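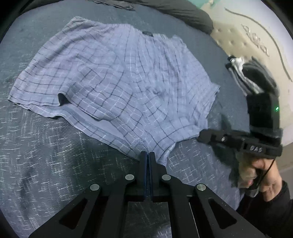

A student in last term's section asked why a party would promise free bus passes to people who already vote for it, when the money could go to people who don't. The question is a good way into this week's material, and the short answer is that parties are often less sure of their own voters than outsiders think.

Week 6: Campaign promises and targeted benefits

Reading for this week: chapter 4 of the course packet, plus the two manifestos from the Clestby regional election. Read the manifestos first. They are short and badly organized, and you will get more out of the chapter once you have seen the raw material.

1. Terms

A universal benefit goes to everyone in the territory. A targeted benefit goes to a group defined by some rule, such as age, income, district or occupation. A club benefit goes to members of an organization, and most of those are handled outside government, so we will leave them alone until week 9.

A promise is a public statement that a party will do something if it wins. For coding purposes we count a statement as a promise only if it names an action. "We care about farmers" is not coded. "We will cut the irrigation fee" is coded, even with no amount given.

A pledge is a promise with a number or a deadline in it. The packet uses the two words loosely in places. Please don't do that in your papers.

2. Core voters and swing voters

There are two standard arguments. In the first, parties spend on swing voters, who can be moved by a fairly small benefit. In the second, parties spend on core voters, whose needs they know better and whose turnout they worry about.

Both arguments assume the party can tell who is who. In a place with good precinct returns this is a fair assumption. In a place where ballots are mixed before counting, it is much weaker, and parties fall back on things they can see, such as neighborhood, language or place of worship.

Note that turnout and persuasion are separate. A benefit can leave every voter's preference where it was and still change the result if more of one side's voters show up. Many answers on the last problem set ran these together.

3. The Clestby case

Clestby elects a council of 91 members. Three parties ran full lists. The two manifestos in your packet come from the governing party and the larger opposition party; the third party put out only a leaflet, which we don't have.

Between them the two manifestos contain 133 coded promises. The travel promise got most of the press. The opposition offered older residents one free return trip a year to the coast or to the shrine at Genby. The governing party answered nine days later with the same trip and a meal voucher.

Points to look at when you read:

Who qualifies. The opposition text says "residents over 65." The governing party's text says "registered households with a member over 65," which is a different and smaller group.

Who pays. Neither text says. The regional transport budget is mentioned once, in a section on road repair.

Who runs it. The governing party names Zolirent, the coach operator that already held the school contract. The opposition leaves this open.

Timing. The opposition promised a start in July. The other side gave no month.

4. Measuring the effect

The Mekonnen survey interviewed 1,860 adults before the vote and tried to reach the same people after it. Respondents were asked whether they had heard of the travel promise, which party they linked it to, and whether they planned to vote.

Be careful with the second item. A respondent who already likes a party may credit it with any popular promise, whoever made it first. The survey can't separate that from real learning during the campaign - the first round went into the field after both versions were public.

We will go through the tables in class. Bring the packet, and a calculator if you don't like doing percentages by hand.

5. For section

Pick one promise from each manifesto, other than the travel promise. For each, write down the group that benefits, how a voter would prove they belong to it, and whether it counts as a pledge under the definition in part 1. One page is enough. Hand it in at the start of section, on paper.

Problem set 3 is due at 5 p.m. on the day of the next lecture. Question 2 has a typo: "district" should read "precinct" both times.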